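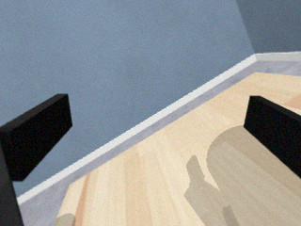 Oltthorpe, July 29, 2024

Selling a big CD collection, one lot or bit by bit?

Asked by Jade Bickerstaff
In: Music, film and games > Buying and selling

Hi all. Quick one, typing this on my break so sorry for the state of it.

Got my uncle's CDs to shift. 137 of them on the spreadsheet so far, more in the loft at his place but I haven't got to those yet. Mostly 80s and 90s, a lot of indie, some jazz, a few box sets, plus a load of folk on tiny labels I've never heard of. Also one of those promo things with a plain card sleeve and "not for resale" on it. No idea if that's worth more or if I'm even allowed to sell it.

Rowbotham's in town offered me £60 for the lot. Bloke had a flick through the first box and didn't look at the other two. Felt low? But then I put a dozen or so through one of those scan-the-barcode apps and it wanted to give me pennies for most and refused the rest outright.

So:

Is £60 fair or should I hold out

Is it worth listing them one at a time, given I work full time and the post office shuts at half five

What do I do about cracked cases. Maybe a fifth of them have a broken hinge or the little teeth in the middle have gone

Does the promo matter

Not desperate for the money but I need the spare room back and would rather they went to somebody who'll play them. Ta.

3 answers

Answer from pelham_b

Don't take the 60 yet.

I did this in March with my own, bigger pile than yours. What worked for me was splitting into three heaps. Stuff everybody had (the big sellers, free newspaper discs, anything that was number one for weeks), stuff you can't place, and box sets.

First heap is worth next to nothing whoever you sell to. There's millions of them. Charity shop, or chuck it in with a job lot to sweeten it.

Second heap is where the money is if there is any. Your folk on tiny labels, look at those first. Small pressings, never repressed, often not on streaming, so people who want them really do want them. Look up the catalogue number, it's on the spine and usually on the disc as well. Don't go by title as there can be five versions of the same album and only one of them is any good. And look at SOLD prices, not what people are asking. Anyone can ask forty quid.

I had a jazz trio disc on Pelska that I'd have given away. Went for £8 on the first day and I think I could of got more. Same label, another one sat there for weeks, so who knows.

Box sets: check everything's in it. Booklet, all the discs, and the right discs. Open every single case before you sell anything in fact. I found two empties and one with a driving theory CD-ROM in it.

Cases. Buy a pack of new ones and swap them over, takes a minute each once you get the knack of popping the back tray out without ripping the inlay. Only bother for the ones you're selling singly. For a job lot just say some cases are cracked and leave it. Buyers care about the disc and the paper bits. Hold the disc at an angle under a lamp, light hairlines are fine, deep scratches that go round with the track are worse than ones going from the middle outwards. On the label side be extra careful, if that's damaged it's done for.

Promo: lots of people sell them and plenty of shops have a rack of them. Some sites have rules on it, so read theirs. Can't tell you about the law side. Value depends who it is. Nine times out of ten it's nobody.

Time wise, be realistic. Photo, description, packing, queue. I reckoned anything under a fiver wasn't worth my evening. Do one post office run a week and say so in the listing, no one minded.

Jade Bickerstaff replied:
This is brilliant thanks. Went through the folk ones last night and there's one with a hand numbered sleeve?? Going to look it up proper at the weekend.

pelham_b replied:
Ooh. Don't let Rowbotham's see that one till you have.

Answer from kettlewell9

sell the lot and get your room back. life's too short. my brother in law has been "listing them individually" for six years

Answer from Marian T

I used to work Saturdays behind the counter in a secondhand shop (not the one you mention) so a word from the other side.

A shop offering £60 for three boxes after looking at one is guessing, and guessing safe. They've got to clean them, price them, find shelf space and then wait. Most of what comes in sits for months. At ours we paid a third of what we'd put on the sticker if we were sure it'd go, less if not. So it isn't a rip off as such but it's an opening offer and you're allowed to say no thanks or ask for more.

What I'd do. Pull out your good ones first like the other answer says. Then take the remainder back and ask them to go through all three boxes while you wait. Go on a weekday morning if you can get one, Saturday is hopeless, staff haven't got time and you'll get a worse price. Ask what they'd give in cash and what they'd give in store credit as credit is nearly always higher. No good if you don't want more CDs obviously.

Take photo ID, most places need it to buy from you.

Also try the record fair. There's one at the Trondura centre off the ring road, they get dealers from all over and a couple of them do CDs only now. Walk round with your spreadsheet on your phone before you lug any boxes in. If one of them is interested they'll generally tell you which titles and you can bring those. I knew a dealer there with 4000 discs in a lock up who'd still get excited over folk on private labels, so do ask.

Disagree on new cases by the way. If it's an early one with the smooth heavy case, keep the orignal even if it's a bit scuffed. Collectors are funny about it. Swap only if it's properly broken. And don't peel old price stickers off the paper, you'll take the print with it. Off plastic is fine, hairdryer on low.

Storage till you sell: not the loft. Hot in summer, damp in winter, the booklets go wavy and stick together. Get the rest down soon as you can and stand them upright.

Jade Bickerstaff replied:
Thank you, didn't know about the credit thing. Loft ones coming down Sunday. Will ask about the fair, do you have to pay to get in?

Marian T replied:
Couple of quid last time I went, bit more if you want in early with the dealers. Bring cash, the card machine never works.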